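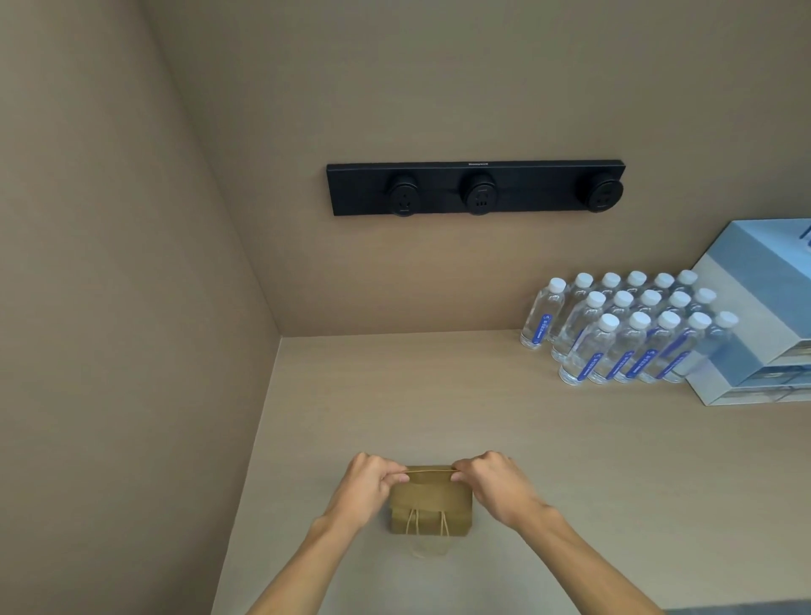
Friday, morning. Tension labels, second pass on the paper bag set. The question is the same as in my last entry: can we find, from head-camera video only, the moment when a person has the bag under control with both hands, and can we use this moment as the cut between "take" and "do" when we teach the two-arm policy? In the old method the cut is where the hands become slow. This is wrong too often, and bag work shows well why. With one hand on each upper corner and the top edge pulled tight between the fingertips, the useful event is the tightness of that edge. A hand can be slow without holding anything, and it can hold both corners while the edge still hangs. So I want a label for the edge and I leave the hands out of it.

Definition, as I wrote it for the labellers (please use this wording, the earlier one was unclear):

A frame is TAUT when both hands hold the top of the bag and the line between the two grips is straight. Small waves in the paper below this line do not matter. The handles do not matter. If one grip is hidden, mark UNSURE and do not guess.

The sentence about handles is new. In the first pass two of us read "straight" as including the handles, and they are almost never straight. They hang over the front of the bag and go their own way. After I compared our labels I found that most of the disagreement came from this and had nothing to do with the top edge. We repeated those clips this week and I consider the matter closed.

Data

221 clips, all from the cabinet station, all bare hands. I put aside 100 of them for testing before anybody looked at the results, and I have not opened these except to run the final script. The split is by session and not by clip. Clips from one session have the same light and almost the same position of everything on the shelf, and if they are on both sides the test tells us nothing. In the first pass I made this mistake. The numbers in that entry are too good and should not be cited, also not in the Trilel slides.

Background: I keep it fixed for now. The black socket strip on the back wall is a gift for registration. It has hard edges and high contrast, and it stays where it is. The bottles on the right side are the opposite. They all look the same, so the matcher takes a cap from one row and pairs it with a cap from the next, and it is quite sure of itself. For a whole afternoon I searched for an error in my homography code and there was no error. Now I mask the right part of the shelf before matching and take points from the strip and from the corner where the two walls meet. Since then the drift of the shelf plane between start and end of a clip is small enough that I stopped plotting it.

Method, as it stands today

1. Register every frame to the first frame with the strip and the wall corner.
2. Hand keypoints from Davon, default weights, no fine-tuning.
3. From thumb and index fingertips of each hand, make one grip point per hand.
4. Crop a narrow band along the line between the two grip points, rotate it to horizontal, resize to fixed height.
5. Small classifier on the band: taut, slack, unsure.
6. Smooth over a window of 300 ms, then take the first change from slack to taut which stays for the complete window.

Step 4 is the main idea and I want to explain why I believe in it. When we gave the full picture to the classifier, it learned where in the clip the bag was, more or less. People pull the edge tight in the same place on the shelf each time, close to the front, and so the position alone already gives a good score. With the rotated band the position is gone. What stays is the edge, the paper just under it, and a piece of each finger. I was afraid that the fingers would again be a shortcut (pale fingertips could mean pressure, for example) so I also made a version with the finger ends painted grey. It is slightly worse, but only slightly, so I keep the fingers and make a note of it.

Training is short. 3000 steps and it does not improve after this, on the contrary the validation loss goes up again. I tried a bigger network from the Liladau group's code and it only overfits sooner.

Results on the test clips

The new cut is closer to the human cut than the old slow-hands rule on almost all test clips. I will put the table in the shared sheet and not here, because last time I copied values by hand and one was wrong. In words: the typical error is now shorter than the smoothing window. For the old rule it was several times the window, and it was nearly always early. This fits with what I said above. People slow down when they arrive at the bag, then look for the corners, and only then pull.

The failures are more interesting, so I write them out.

a) One grip point jumps to the handle. This happens when the keypoint for the index finger is lost for a few frames and Davon fills it in somewhere lower. The band is then cut diagonally over the front of the bag and the classifier sees brown paper with a dark curve in it and says slack. A simple limit on the speed of the grip point removes most of these. I have not included it in the table yet.

b) Pale wood behind a pale edge. The band on the top of the bag is lighter than the bag itself, and against the shelf it is not far from the wood colour. If the person holds the bag low, there is little contrast on the upper side. I see no good solution in the image. Maybe the depth camera, but then the claim "head camera only" is gone.

c) Something translucent under the bag. In some clips one can see a pale cup-like shape just beneath the paper, and its outline is picked up as if it were a fold. It is not in the band at the moment of pulling, but it enters the band earlier, when the bag lies more flat. It makes false slack labels and not false taut ones, so the cut does not suffer. Still I would like to have a set without it for comparison.

d) Real human doubt. The person pulls tight, relaxes, pulls tight again. The script takes the first, the labellers often took the second. I do not call this an error of the method. We need to decide what we want. My opinion: for teaching the robot the first one is better, as it is the moment when both grips were proved to hold. But the fold itself usually starts from the second.

Afternoon, on the arms

Tried the new cuts with the two-arm policy on the Dierckx bench. Same network, same number of demonstrations, only the cut between the two phases is different. With old cuts the arms start the fold while the edge is still hanging, and then the paper buckles in the middle and one finger comes under the fold. With new cuts they wait. It looks strange the first time, because the arms go to the corners, stand there and pull, and for a moment there is no visible motion at all. Then the fold comes and it is much straighter.

It is not solved. The right gripper pulls stronger than the left and the whole bag walks to the right during the waiting. In the human clips this does not happen, or the person corrects it without any effort. I suspect the calibration of the left wrist sensor, which was last done before the bench was moved. Must be repeated before I report anything about success rates, so I give no rate here.

Also the gripper pads are too wide for the corner. They cover a good part of the top edge and the wrist camera cannot see if it is tight. The narrow pads are in the second drawer but one of them has lost its rubber.

To do

Calibrate left wrist sensor.
Speed limit on grip points, run the test script again ONCE, then fill the table.
Find rubber for the narrow pads.
Record a session with the shelf area under the bag clear, same hands, same cabinet.
Decide first or second pull (failure d). Please write your opinion in the margin, I will collect them before the July data freeze.
Correct the Trilel slides, page with the old numbers.
Move the mask for the bottles into the config file, at the moment it is written directly in the code and only works for this cabinet.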